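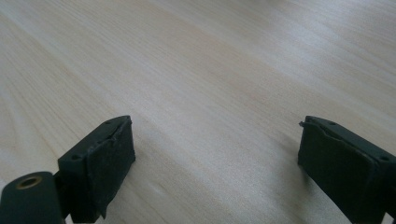
The table, pale wood, mid-afternoon light.

February, 4:30 p.m.

Cleared the table this morning. It took longer than I wanted. The papers had been on it since before the holidays and I had stopped seeing them. Two seed catalogs, the water bill, the manual for the Kahsay heater, a bag of rubber bands, the envelope with the spare keys. The heater manual went in the drawer with the others. The seed catalogs went in the recycling, then I took one back out.

Wiped the top down with a damp rag, then a dry one. There was a sticky patch where the honey jar used to stand and I had to go over that part again with warm water and a drop of soap. I went with the grain the whole way. I don't know that it matters but that's how I was taught.

I bought this table secondhand from a shop in Wolelberg for 309 dollars, and they wanted 33 more to deliver it. I said no to the delivery and then spent a whole evening getting it up the stairs with the legs off. The new one I had been looking at, from Fenda, was 1183. I still have the page I printed out. I found it today under the water bill and threw it away.

The color has grown on me. When it first came I thought it was too light and would show everything. It does show everything. Crumbs, coffee, pencil. But the old one was dark and the kitchen felt dark with it, and in winter I would have a lamp on by three. Now I can hold off until almost five. I put the lamp on the shelf last week and haven't moved it back.

Toward noon I looked for the ring from the blue mug and couldn't find it. I tried from the chair and then from the doorway. Either it came out with the soap or I was looking in the wrong place. I'll look again tonight with the lamp, since low light from the side shows up marks better than daylight does.

Lunch was soup from the freezer, the one with barley. I ate it standing at the counter so I wouldn't have to wipe the table again. Silly, but I had just done it.

After lunch I read up on oil and wax. Every page says something different. One says never put oil on a light wood, it will go yellow. Another says oil it twice a year. I have half a can of Carkik paste wax in the hall closet from when I did the bookcase, and the lid was stuck so hard I had to run a butter knife all the way around it. The wax inside looked fine, a little dry at the edge. I rubbed some on the underside, near the back leg, to see what color it turns. I'll check it in the morning. If it goes dark I'll leave the top alone and just buy place mats.

I don't really know what the wood is. The shop said birch but the man wasn't sure, and the tag only had the price on it. I looked at photos of birch and photos of maple for longer than I should have and could not tell one from the other. The grain is fine and straight for the most part, with a little wave to it in places. I like the wavy parts best.

Other things done today: descaled the kettle, changed the bulb over the stove, took the boots down to the basement. Not done: the closet, the phone call to the dentist, the hem on the gray curtain. The curtain has been pinned for so long that the pins have started to leave marks. I'd like to get to it before the weather turns and I want the window open.

The rule for the table from now on is that mail doesn't go on it. I put a basket by the door. I made the same rule last year and it lasted 3 weeks, but last year there wasn't a basket, so mail went down wherever I was when I took my coat off.

I sat there for a while this afternoon with tea and didn't do anything. The light was coming across so strong that the grain almost washed out on the far side. I had meant to write letters but I only got as far as finding the stamps — there are six left, and two are the old kind that need extra postage.

Supper will be eggs. I want to bring the leg wrench up from the basement before bed, because the table rocks a little when I lean on the window side. It might be the floor. I'll try folded cardboard first.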